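Speaker notes: The Cloth on the Table
Smaranda Ilie, Flenilness Library evening talks, February

Slide 1, title

Good evening, thank everyone for coming out in the cold. Thank the library for the room and for the tea (mention that the tea stays out until we finish, so people can get up whenever they like, I won't be offended). Say my name slowly. Say that I have been collecting household cloths for 30 years and that I never set out to do it, it began with one drawer and then the drawer wouldn't close.

Ask for hands: who grew up with a cloth on the kitchen table every day? Who had one only for company? Wait for this. People like to look around and see who else has their hand up, and somebody will usually call out a color.

Slide 2, my grandmother's table

Start with Rarnolska. It's a small place, one long street and a mill, and my grandmother's house was the fourth one after the bridge. She had two cloths for the kitchen. The weekday one was checked and had been darned so often that as a child I thought the darning was the pattern. The other lived in the chest with dried lavender and came out for baptisms, for the priest, and once for a man who came to buy the cow.

Tell the cow story if the room feels friendly. Keep it short! Last time I ran over by ten minutes and had to skip the whole section on hems.

Slide 3, what a kitchen cloth was for

Talk about the everyday uses. It kept crumbs and flour off the wood, it saved scrubbing, it quieted the plates. My grandmother gathered it up by the corners after a meal and shook it out the back door for the hens. When a cloth got too thin for the table it was cut down for towels, then for dusters, and at the end it went around the stems of the young fruit trees.

Pass around the sample bag here. Start it on the left side of the room. Remind people that the cream one with the red stitching is fragile and should be held flat on both hands.

Slide 4, blue

I always slow down here because blue is my favorite part. Explain that blue held up well to washing and sunlight compared with many of the old reds and yellows, and that a kitchen cloth got plenty of both. Explain the dye pot in simple terms: the cloth goes in and comes out a yellowish green, and then it turns blue as the air gets to it. I saw this done at the Besnard workshop when I was nineteen and I must have gasped, for the dyer laughed at me and let me do the next one myself.

A second dip gives a deeper shade. Families who could pay for only one dip had the pale blue, and in our village you could guess a good deal about a household from its washing line. I still like the pale blue better. Then go on to how well two blues sit together on one table, which people are sometimes shy of trying at home.
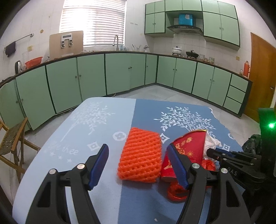

Pale sky blue and a deeper cornflower, side by side on a kitchen table.

Give them a moment with the slide. Then ask which half they would choose for their own kitchen. (In my experience the room splits nearly evenly and the married couples disagree.)

Slide 5, the Hondeo ledger

Now the one piece of real paperwork I have. Hondeo was a dry goods shop two towns over, and its owner wrote down every yard she sold. Her granddaughter let me copy the pages at her dining table over a long, very well fed afternoon. In the first year of the ledger there are 159 entries for table linen. In the last year there are 229, and by then most of them are for printed cotton. Point out the column on the right, where she noted who hadn't paid yet. My great-aunt is in it twice.

Slide 6, looking after what you have

People always write this part down, so go slowly and repeat it. Cool water, plain soap, no wringing. Dry old cloths flat on a towel, out of the sun. Refold them along different lines every few months so they don't crack at the creases. Press embroidery face down on something soft. For candle wax, let it harden and lift it with a spoon before doing anything else.

If someone asks about bleach, be kind.

Slide 7, your own cloths

Invite anyone who brought something to bring it up to the front table. Ask them to tell us where it came from, even if all they know is "my mother's closet." Have the notebook and a pen ready, I forgot the pen last year and had to borrow one from the desk.

Mention the sign-up sheet for the mending circle, next to the sugar. Lights up, more tea, and don't forget to collect the sample bag before people put their coats on.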